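**Drernodport, May 28, 2020** - Halar, the robot software company based in Drernodport, has released version 8 of Pastine, its control and planning package for two-armed robots. The update changes how the software handles soft objects, an area where users of earlier versions had reported the most trouble.

Pastine takes camera images and joint readings and turns them into arm and hand motions. Until now it treated every object as a rigid shape. A grasp was picked once, from the head camera view, and the arms followed a fixed path to reach it. That worked well enough for boxes and cups. With cloth, bags and plush toys, the object would sag or fold after the first contact, and the rest of the plan no longer matched what was on the table.

In the new version the planner keeps a loose estimate of the object's outline and updates it during the motion. If the outline moves outside the expected range, the planner drops the remaining path and builds a new one from the current arm positions. Halar says the full path is no longer stored in advance for either arm - only the next short stretch is sent to the motors.

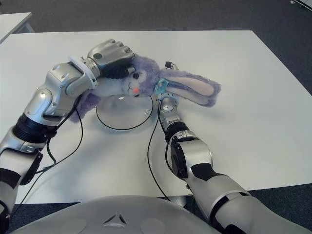
*Two robot hands at work on a plush bunny over a clear glass dish.*

Two-handed work is the other main change. Earlier releases ran the left and right arms as separate processes that shared a simple keep-out zone. The zone stopped the arms from hitting each other, but it also stopped them from working on the same small item. Pastine 8 replaces it with a single planner that covers both arms and both hands, and allows the hands to come close together when they are assigned to the same object. Outside that case the old spacing rules still apply.

Halar tested the release on a set of 169 tabletop tasks, most of them involving plush toys, dishes and folded cloth. According to the release notes, the software finished 116 of them without an operator stepping in. The previous version finished 41 of the same set. The company did not publish results for each task, and it said the set was built in-house, so the figures should not be compared with those from other packages.

The notes list the most common causes of failure. Objects with long fur or loose parts were often given the wrong outline, mostly when a floppy piece was read as a separate item. Clear dishes and glasses were also a problem for the depth estimate. Halar has added a setting that lets the user mark a known dish or tray position by hand, and recommends it for anything transparent.

Perception has been split into two stages. The head camera is used to find the object and choose which side to approach from. Once a hand is near, the software gives more weight to the wrist camera, whose view is often filled by a single object and may be out of focus.

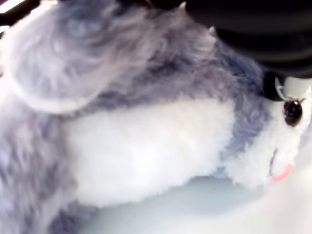 The wrist stage no longer tries to name what it sees. It looks for the boundary between the object and the surface under it, and for any change in that boundary as the fingers press down. The company said this made the close-range stage less dependent on sharp images and let it run on the same computer as the planner. Users who trained their own object labels for the wrist camera in earlier versions can keep them, but they will be ignored unless the old mode is switched on in the settings file.

Lemieux, which makes logging and replay tools for robot developers, has updated its viewer to read the new Pastine log format. The viewer shows both camera streams next to the planner's decisions, including the point at which a path was dropped and the reason code that went with it. Logs from version 7 can be opened but will not show replanning events.

Existing license holders can download Pastine 8 now. The arm calibration file has changed, and the old one will not load. Halar advises running the new calibration routine on both arms before any two-handed task, and keeping speed limits at the default setting for the first runs.

Support for version 7 ends in November. A smaller update with fixes for the cable clearance check, which some early users found too strict, is in testing - no release date has been given.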